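Notska 仿真抓取场景包试用两个月 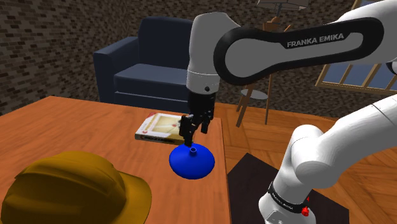 七月初买的，到现在用了两个多月，把值得说的记一下。

Notska 是 Surnano 出的一套仿真场景包，主打桌面抓取，里面有房间、家具、日用物件和几种常见机械臂的现成配置。我用的是个人授权，一年 1171 元，包含 60 个室内场景和更新服务。企业版还多一个批量渲染的队列，我没有试。

先说安装。下载包很大，解压之后第一次启动要编译着色器，我的机器等了 67 分钟，中间进度条有很长时间不动，不要急着关掉。第二次启动就正常了。文档里对这件事只写了一句“首次启动较慢”，应该写清楚一点。

场景质量比我以前用的免费包好。以前那些包大多是一张灰桌子加几个方块，训练出来的策略换个背景就不行。这套里面的房间有砖墙、扶手椅、木地板，桌面有木纹，物件的影子也比较柔和。Franka 的臂拖进去就能动，关节限位和夹爪开合都配好了，不用自己改描述文件，这一项省了我不少时间。

物件库是我用得最多的部分。安全帽、书、盒子这类东西形状准确，碰撞体也贴合。比较有意思的是那些喇叭口形状的物件，底下宽，上面收成一个细颈，夹爪只能从上往下去夹颈部。我拿蓝色的那个做了一组测试，在 Hastidport 的服务器上跑了 4000 次，随机改变位置和朝向。失败的情况主要有两种：一种是手指下得太深，碰到斜面把物件顶歪；另一种是夹住以后提起来，物件在指间慢慢转。后一种把摩擦系数调高就能缓解，但调得太高又不像真东西了。默认值偏滑，建议买来之后先自己标定一遍。

光滑表面的问题也提一下。这类物件反光较强，灯的位置一变，深度图上的边缘就会有缺口。设置里有一个“简化高光”的选项，打开以后好很多，代价是画面看起来塑料感重一些。只训练抓取的话我建议打开，要拿图去做检测数据就别开。

接口方面，Python 的调用方式比较清楚，重置场景、取相机图、发关节指令都是一行。录制功能会把关节角和图像按时间戳对齐存下来，导出格式有两种，我都试过，没有丢帧。不满意的是随机化的配置文件，嵌套太深，改一个物件的摆放范围要翻四层。另外，物件离桌边太近时偶尔会生成在桌面以外，直接掉到地板上，需要自己加一个判断。

客服回复大概在一天以内。我报过两个问题，一个在八月的更新里修了，就是椅子扶手的碰撞体偏大，前臂从旁边经过时会被挡住。另一个关于随机化的还没有动静。

价格上，如果只是想学一学机械臂控制，免费的工具够用，没有必要买。如果已经在做抓取，又不想花时间建房间、调材质，这个价钱可以接受。我明年会不会续，要看配置文件那块改不改。

测试脚本整理好以后会放到下载页，里面带了我标定过的摩擦参数，只对应现在这个版本。

Cheng
2026-09-24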